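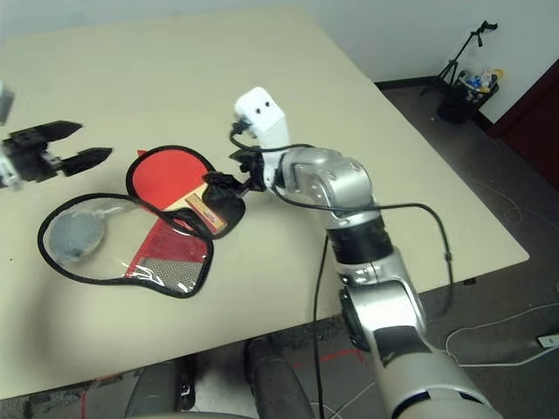

The red paddle and its case

The Paddle Case

The case had been on the table since breakfast. Gilles Delaunay walked past it twice on his way to the kitchen and once on his way back, and the third time he pulled out a chair and sat down.

His brother had sent it from Grandov in a box too big for it, stuffed with supermarket flyers. There was no letter. On one of the flyers he had written, in pencil, "Found in the hall closet. Yours I think."

It was his. He knew the window in the front, and he knew the zipper, which stuck at the same place it had always stuck, just past the widest part of the curve. He worked it back and forth until it gave. One side fell open flat on the table and there was the paddle, red side up, with the little label on the handle.

He had not played in 14 years.

He had bought it with his first pay from Farex, where he drove a forklift in the tile warehouse. There was a table in the break room, and the men on the late shift played for coffee money. Most of them used the club paddles that hung on a nail by the door, the rubber gone smooth and peeling at the edges. Gilles used one of those for a month and lost every night. Then he went to the sports store across from the station and asked the man for something better. The man put three on the counter. Gilles took the middle one and asked for a case to go with it.

The others laughed at the case. Only one of them didn't, a quiet man from receiving named Đồng, who looked it over, opened it and closed it again.

"You should wipe the rubber," he said. "Every time. Water and a sponge, then let it dry before you close it."

So Gilles wiped it every time. He kept half a sponge in his lunch box. He still lost, but by less, and Đồng began staying behind to play with him after the others went for the bus. Đồng stood well back from the table and hardly moved his feet. He sent the ball to the same corner over and over, and when Gilles finally got that one right he sent it to the other corner.

They played like that for two winters. Gilles kept a tally in the back of an inventory book, one line for each game. When Farex closed the warehouse and moved everything to Ninby, the tally stood at 598 games, and Gilles had won 100 of them. He had won the last one. He had thought about that a good deal since, and he was fairly sure Đồng had tried.

Đồng went to Ninby with the company. Gilles had a mother to look after and stayed. They said they would meet in the spring and play somewhere halfway. Then it was summer, and then his mother got worse, and the case went into the closet in the hall with the umbrellas. When she died he moved to the city and his brother kept the apartment.

He took the paddle out now and held it. His fingers went where they used to go, the first one lying along the bottom edge of the rubber. He turned it over and looked at the other side, then turned it back. It felt lighter than he remembered.

In the kitchen he wet a corner of a clean cloth and wiped the rubber from the handle up, in straight strokes. He set it on the table to dry and washed his cup while he waited. When he came back it was still damp at the tip, so he dried the knives and forks as well.

There was a recreation center at the end of the tram line. He had seen the sign for it but had never gone in. He found the number and called, and a young woman told him there were tables on the second floor, open until nine, and that he would need to bring his own paddle or rent one.

"I have one," Gilles said.

"Do you have somebody to play with?"

"No."

"That's okay. There's usually a few guys up there. They'll fit you in."

He wrote down the hours. Under them he wrote Đồng's name, and after it the name of the street in Ninby, which he still had, although he had lost the number. It couldn't be a long street. Ninby had over 2,000 people in it when Farex moved there, and most of them worked for Farex. Somebody at the post office would know.

He touched the rubber with his thumb. It was dry. He laid the paddle in the case, folded the front over and pulled the zipper around, slowly, until he got to the place where it stuck. He lifted the tab a little and pulled again and it went past.

Then he went to look for his gym shoes.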